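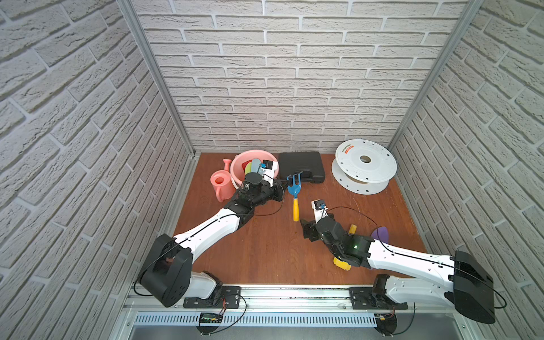
Rurkstead, Monday, April 29, 2024
Ermelinda Esteves

OK so a bunch of you asked about the white brick and the pink basin, and I have too much to say for one reply. Thread! Get a coffee.

First, the walls. They're brick-look panels, pale grayish white with gray mortar lines that are set back a little, so you get a bit of shadow. I wanted plain white. I was outvoted by myself at 11 pm on a shopping site.

I got mine from Zalport in March. They had two whites and the other one was called "Cottage," which in my samples was yellow. Like, teeth yellow. Order the samples, people.

The thing I worried about most was the corners. Brick pattern is so unforgiving! If one row is off where two walls meet, your eye goes right to it and stays there forever.

What saved me is the aluminum posts. There's a silver one up each back corner, right on the seam, so the pattern gets a break before it starts again on the next wall. Two panels don't have to meet perfectly when there's a strip of metal between them.

If you don't have posts, start both walls from the same full row at the bottom and work up. Don't start from the top. I did a practice corner in my hallway in Citby (old apartment, RIP) from the top down and it drifted so badly I put a coat rack over it.

Cutting: long metal ruler, fresh blade, and follow a mortar line wherever you can. Cuts through the middle of a brick look like cuts. Cuts along the mortar look like you meant it.

Also go slow around outlets. I'm not taking questions about the outlet.

Next, the brown wood top. Someone asked if I'd paint it white to match and NO. White walls on three sides plus a white top would feel like the inside of a fridge. The brown is doing all the work of making it feel like a place where somebody makes stuff.

I do keep wanting to oil it. My brother says leave it alone. My brother has a table with a permanent pizza box rectangle on it, so I'm weighing his advice accordingly.

And now the star, the pink basin, back left. I love it so much. I was looking for something to keep toward the back so the little stuff has a home, and every "studio organizer" I found was beige and cost as much as a dinner out. A basin is a basin! You can pick the whole thing up and carry it to the sink.

Color tip while I'm here: if your walls are pale and your gear is mostly black and white, one loud thing is plenty. I tried adding a turquoise tray and it looked like a kid's birthday. Tray lives under the bathroom sink now.

My one real rule for a work surface is big things at the back, middle stays open. I break it daily, then I put it all back before bed and feel like a very good person for five minutes.

Cleaning, for whoever asked (sorry, I lost your reply): the soft brush on the vacuum for the mortar lines, then a barely damp cloth. Dust LOVES a recessed line. Once a week if I'm being good, and you can guess how often that is.

Cables I have no wisdom on. I bought 200 of those little reusable ties and I've used maybe six. If you have a system that survives contact with a normal week, please reply, I will read all of it.

Somebody wanted the budget so I dug out the Zalport receipt and then closed it again. Let's say the samples were cheap and the rest wasn't.

Still undecided on a light for the back wall. Something low and warm, I think, coming in from the side so the brick texture shows up. Clip-on or hanging? Vote below, I'm ordering on the weekend.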